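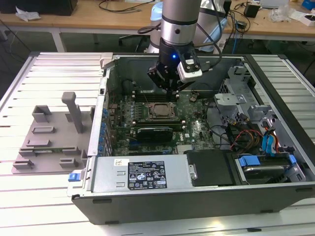 有位读者留言问我:诗篇二十三篇里那句“我虽然行过死荫的幽谷”,为什么前面讲到神都是“他”,到这里忽然变成了“你”?她说自己背了这么多年,前几天抄写的时候才头一回注意到。

2020年3月17日

这个问题我喜欢得不得了,想慢慢讲,分几条发,大家泡杯茶再看吧。

1/
先把前三节念一遍:他使我躺卧在青草地上,领我在可安歇的水边,他使我的灵魂苏醒。诗人是在跟旁边的人介绍自己的牧者,口气很安稳,像饭后坐在门口聊天。

2/
到了第四节,路往下走了,走进谷里去了,话就直接对着神说:“因为你与我同在。”原文里人称确实换了,译本也都老老实实保留下来。我每次念到这个“你”字,声音都会不自觉地低一点(我们小组的人拿这个笑过我好几回)。

3/
为什么换呢?诗人没有解释,我也不敢替他说死。我自己的体会是,平顺的日子里我很会谈论神,讲得头头是道;到了害怕的时候,那些道理一句也想不起来,嘴里只剩下“主啊,你在吗”。这大概也算一种从“他”到“你”吧。

4/
去年十二月我在Gutov住了两个星期,陪家里的长辈看病。病房夜里很静,我就坐在床边小声背这一篇。说来惭愧,背到“你的杖,你的竿”总要卡住,要从头再来。长辈闭着眼睛,竟然替我接了下去!我还以为老人家早睡着了呢。

5/
说到杖和竿,也有人问过是不是同一样东西。原文是两个词,常见的讲法是一个用来防身赶野兽,一个用来扶持、引导。也有解经的人觉得这是诗歌里的重复,不必分得太细。两种我都听得进去。要紧的是后面那句“都安慰我”。

6/
还有“死荫的幽谷”,有的译本只译作“黑暗的山谷”或者“最幽暗的谷”。那个希伯来词怎么拆,学者一直有不同看法,所以各位手上的圣经如果跟我引的不一样,不用担心是自己那本印错了。我引的是和合本,从小背的就是它,改不过来了。

7/
再看第五节,“在我敌人面前,你为我摆设筵席”,仍旧是“你”。敌人还在那里,没有走开,筵席就已经摆上了。第六节“恩惠慈爱随着我”,口气又慢慢宽下来,最后回到“耶和华的殿中”,又是用第三人称来说了。六节经文,来回走了这么一趟。

8/
想抄写的朋友,我的小办法是换两种颜色的笔,说“他”的地方用蓝的,说“你”的地方用黑的。抄完放远一点看,转折在哪儿一目了然。Jiltine那边的姐妹们照着做了,还寄了一张给我,字比我的漂亮多了。

9/
顺便回一下前面几位:上次那份诗篇抄经本一共印了800份,Dhillon和Skorka两处的都已经寄出去了,我手边只剩11份。还想要的话私信我地址就好,不收钱,邮费也不用操心。

10/
这几天大家多半都待在家里,心里也不一定踏实。如果今晚睡不着,不妨只念第四节,念慢一点,念到“你”的时候停一停。下一回我想讲第一百二十一篇,“我要向山举目”,那里头的人称也很有意思,有想问的先留在底下,我一条一条看。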